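Teleoperation notes, Jun 13, 2025

The two-arm handover is still where most of my demonstrations go wrong. With both grippers on one popcorn box, any mismatch between the leaders ends up as a twist in the cardboard.
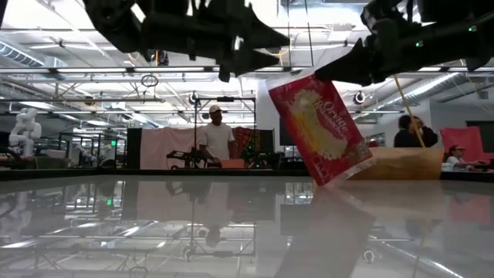 Fredy Castaño commented that I should slow the receiving arm and keep the giving arm still – he gets fewer rejects that way. I kept 194 of 315 episodes, so he may be right.

The orange bin is simpler. I label each episode from the wrist view, which shows the box over the bin and what remains on the table.

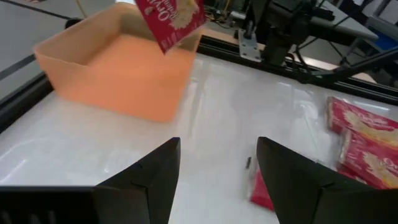

Settings for the next batch

Leader gain down, 3 operators, 390 episodes.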